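The Skolon open day began at 16 minutes past the hour. Visitors stood behind a line while the Brinus controller loaded the simulated kitchen on the wall screen.

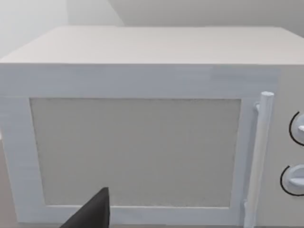
Render: Daven Simulation Desk

The microwave had a rod handle and two knobs. The guide gave the episode number, 2635, and the session's success rate – 67 percent. A visitor asked about the other 33. The guide opened the error log.

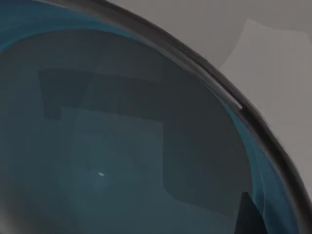 Close view of the bowl, Snorradóttir kitchen set.

The log ran to almost 90 pages. The visitor took a chair and started on the first.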